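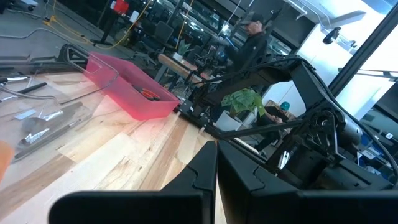

Second week at the art table

Last updated: May

Got in a few minutes before eight, took the early bus from Skuldale. Nafula had the leader arms on already and was doing the zero pose. The left one had drifted again overnight. She moved it to the stop, held it there and let it settle, and the second try took. Bülent says the left shoulder encoder will be swapped when the part comes. He said that last week too.

Still on the put-away task. Scissors, brushes, paint, into whatever container the prompt says. I drove first and Nafula did resets. The target for the whole set is 200 accepted episodes and we went into the day with 91.

First hour was poor. I had slept badly and my hands were doing what they did in my first week, closing too early. When I am tired I start the close while the arm is still coming down, and the fingertips land on top of the handle and push it along the table. I can recover from that, and did a few times, but Bülent wants the recoveries kept separate from the clean ones, so each time I had to stop and tag it with the foot switch. I forgot to tag two. Wrote the episode numbers on the pad so Jaruwan can find them in review.

The thing that helped was slowing the first half and leaving the second half alone. I go over the object, stop, look at the wrist view, then go straight down with no sideways motion. After the grasp I can move at a normal pace. Kimutai worked this out from watching the rollouts. The trained arm hesitates wherever the person hesitated, so it is better to hesitate in one place, the same place every time, up high where nothing can be bumped. Before that each of us had our own spot for thinking. Mine was with the fingers already down beside the handle, which is the worst place for it.

Swapped at ten. Nafula is smoother than I am with the right arm and she does not look down at her own hands. I still look down. She told me to pick one view and stay on it until the grasp is done, and I tried that after lunch and it was better, though I lose track of the elbow. I knocked a bin with it once. Threw that episode out.

Jaruwan sent the review notes for yesterday at half past ten. Of mine she rejected six. Four were for dropping from too high over the container. I thought the drops were fine because the thing went in, but she says the arm learns to let go early and then misses as soon as the container is shifted. Lower the hand below the rim, open, wait a beat, come straight up. The other two rejects were for a pause longer than three seconds in the middle, where I had been talking to Nafula. Fair enough. No more talking while recording. We agreed to use a nod for reset done.

Kimutai wants more variation in where the containers start. We had been putting them back in nearly the same spots without meaning to. He printed us a sheet of layouts and we work down it, one layout per episode, cross it off. It makes resets slower and I complained about that, and Nafula said she was the one doing them. Afternoon resets were mine so I got my share.

Lunch outside. Mwende came over from the Celtcombe office for the demo and ate with us. She is on the kitchen task over there and they teach that one by hand, no leader arms. They put the arm in free drive, take hold of it by the wrist and walk it through. She says you feel the weight of the thing and you know right away when you have hit something, which I miss. With the leaders I get a bit of stiffness when the fingers close and that is all. Against that, her own arms end up in half the camera views and they have to crop or throw out a lot. And two hours of pushing a whole arm around is hard on the back. She had a go on our rig after lunch and closed too early on everything, same as I did at the start. She got the hang of lifting quite fast.
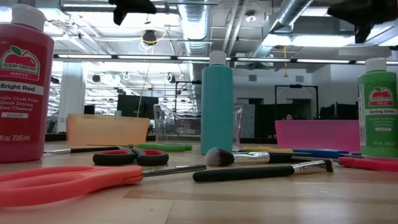
Afternoon was the long-handle part of the list, which I had been putting off. A pair of scissors is easy once you go for the middle and keep the blades lined up with the fingers. A brush is a round stick and it rolls when a fingertip touches one side first. The big fluffy one with the gray-black tips was the one I kept getting wrong. I was taking it by the silver part because that looks like the natural place, but then the long black handle swings down as soon as it is off the table and I can't get it over the side of the pink bin. Nafula takes it farther along the handle, waits for it to stop tilting, and turns the wrist before she travels. Copied her and got nine in a row.

The paint bottles are for the later set but Kimutai asked for a few trial runs, so I did some at the end. They are tall and they tip. Coming at one from above is no good, the fingers reach the cap and slide off. You have to come in from the side, low, and that means the elbow goes out wide and I have to remember everything else on the table. I put the teal one over twice. Caps held. I asked if we could do bottles with the rest of the table cleared and Kimutai said no, clutter is what they want. I said in that case they should get their own sheet of layouts with more room on the approach side. He is going to think about it.

One argument, small. Bülent wants the prompts read out loud before each episode so the operator can't drift into doing the easy object first. I think it is unnecessary when the prompt is on the screen. But then I looked at the log and found three where I had picked up black-handled scissors when the prompt said orange. Perfectly good grasps and no use to anyone with that label on them. They can be relabeled, Jaruwan says, it takes her a minute each. I read them out loud after that.

At three they ran the checkpoint that was trained on the first week. The build is called Langat, after where Kimutai's grandmother is from I think, I have not asked. We all stood back. It did the first pair of scissors well, slow over the top and then straight down, and it was strange to watch because the little wrist turn before the descent is mine. I do it because the leader is stiff there. The arm has no such stiffness and does it anyway. On the second object it went to a spot where there was nothing, closed, lifted, carried the nothing to the container and let it go very neatly. Mwende laughed. Kimutai said it had seen too many of the same layout, and that was the end of my complaining about the sheet.

They did 50 trials in all with the object and container changed each time. I did not stay for the count. Bülent will put it in the notes. From the part I saw, scissors are all right, brushes are poor, and it does not like reaching to the far side of the table. I don't like reaching there either, and I avoid it when the layout gives me a choice. So some of that is on me and Nafula. Tomorrow we start with the far side while we are fresh.

Took over again at four. Hands were better than in the morning. Set the chair one notch higher and that took the strain out of the right shoulder, should have done it days ago. The left leader started drifting at twenty to five, a finger's width off by the end, so I stopped there instead of recording bad ones. Nafula re-zeroed it and shut down the rig while I backed up the log.

Accepted total will depend on Jaruwan, but by our own count we recorded 70 since morning, counting the ones we know are bad. If she passes most of them we could finish the set by the end of the week and move on to bottles.

To do tomorrow:
– Far side layouts first, Nafula driving
– Ask Bülent about the encoder part
– Find the two untagged recoveries with Jaruwan, numbers are on the pad
– New grip tape for the right leader, the trigger is getting slick
– Send Mwende the layout sheet, she wants it for the kitchen task

Bus back to Skuldale was held up at the Gitummont bridge. Home by half past six. Wrists a little sore – did the stretches, had soup, early night.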